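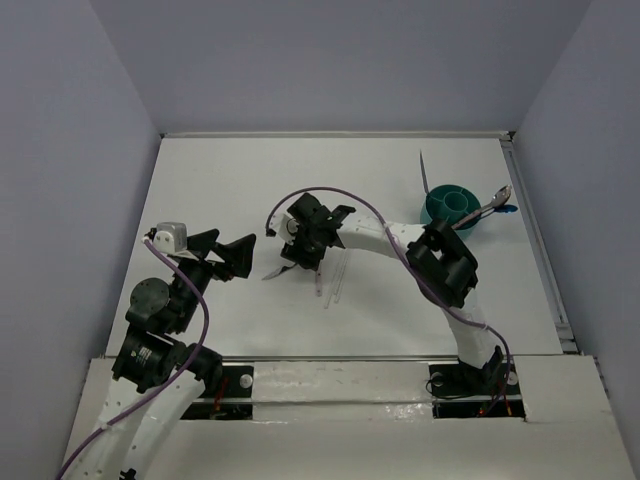
Besteck in einen runden Becher einsortieren: Hinweise für den zweiarmigen Werkstattaufbau

Die folgenden Einstellungen stammen aus der Versuchsreihe Prutholm (Auswertung: Ekaette Uzor). Verglichen wurden zwei Verfahren: reines Nachahmungslernen aus ferngesteuerten Vorführungen und dasselbe Verfahren mit nachgeschalteter Griffkorrektur. Trainiert wurde mit 2250 Vorführungen, geprüft mit 43 Durchläufen je Verfahren.

Greifpunkt
Löffel und Gabeln am Stiel fassen, nicht am Kopf. Finger quer zum Stiel ausrichten. Bei dünnen, durchsichtigen Teilen die Anfahrhöhe um 2 mm senken, die Tiefenschätzung liegt dort regelmäßig zu hoch.

Kamera am Handgelenk
Kabel mit Schlaufe verlegen, Stecker entlasten. Nach jedem Umbau neu kalibrieren. Ein straffes Kabel verfälscht die Gelenkmomente.

Ablage
Becher in Reichweite des rechten Arms stellen. Über dem Rand anhalten, Stiel neigen, dann absenken.

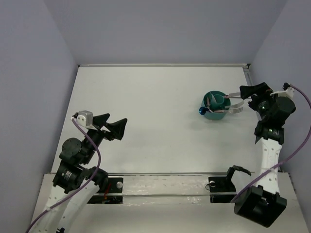

Beim Loslassen die Finger langsam öffnen und den Arm senkrecht zurückziehen. Seitliches Wegziehen kippt leichte Behälter. Der zweite Arm bleibt in dieser Phase in Wartestellung mit offenem Greifer.

Ergebnis
Mit Griffkorrektur sank die Zahl der Fehlgriffe auf 6, fast alle bei durchsichtigen Teilen. Auf die Dauer eines Durchlaufs hatte die Korrektur keinen messbaren Einfluss. Messer wurden nur mit stumpfer Klinge geprüft.

Pflege
Fingerflächen mit Spülmittel und lauwarmem Wasser abwischen, trocknen lassen. Kein Öl auf die Führungen in Tischnähe.

Stand: 9. August 2021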